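Household Tips: Keeping Political Books, Leaflets and Recordings in Good Order

Postent Household Advisory Service
Updated Sat 11 September

Many households hold on to printed and recorded material from years of public life: campaign leaflets, signed books by political authors, taped radio interviews, lawn signs and badges. The following advice is provided for residents who wish to keep such items at home in reasonable condition.

Books

Hardcover books should stand upright on the shelf, supported on both sides. Large volumes may be laid flat, no more than two to a pile. Do not shelve books against an outside wall, where damp collects in the colder months. Dust the top edges with a soft, dry brush, holding the book firmly closed and brushing away from the spine.

A dust jacket adds to the interest of a signed copy and should be kept with the book. Clear jacket covers are sold by most stationers. Adhesive tape should never be used on a torn jacket. It yellows and leaves a stain that cannot be removed at home.

Leaflets and newspaper clippings

Newsprint turns brown quickly in daylight. Clippings should be unfolded, photocopied onto acid-free paper and placed in a folder away from windows. Remove staples, paper clips and rubber bands before filing. Residents who sort their papers at a desk should wash and dry their hands first and keep drinks on a separate surface.
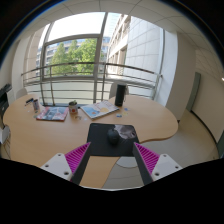 Label each folder in pencil with the name of the candidate or the issue, the riding or district, and the year. A box of 300 leaflets is heavy when full, and two smaller boxes are easier to lift down from a closet shelf.

Recorded interviews

Cassettes should be stored on end in their cases, fully rewound, and kept well clear of loudspeakers and other magnets. Before playing a tape that has been in storage, leave it in the room for a day to reach normal temperature. If the sound is muffled, clean the player heads with a cotton swab and a little isopropyl alcohol, and allow them to dry.

Recordings copied to a computer should be saved under a plain file name that gives the speaker, the program and the date of broadcast. Keep a second copy on a separate drive, stored in a different room or with a relative.

Lawn signs and badges

Corrugated plastic signs may be washed with dish soap and lukewarm water, then stood on edge to dry. Wire stakes should be stored apart from the signs. Metal badges rust from the back. Wipe them with a dry cloth and keep them in a lidded tin with a packet of silica gel, replaced each November.

Further help

Marlene Robichaud answers written questions on the care of household papers. Letters should be addressed to the Postent office and will receive a reply within 14 days. Please do not send original items by mail.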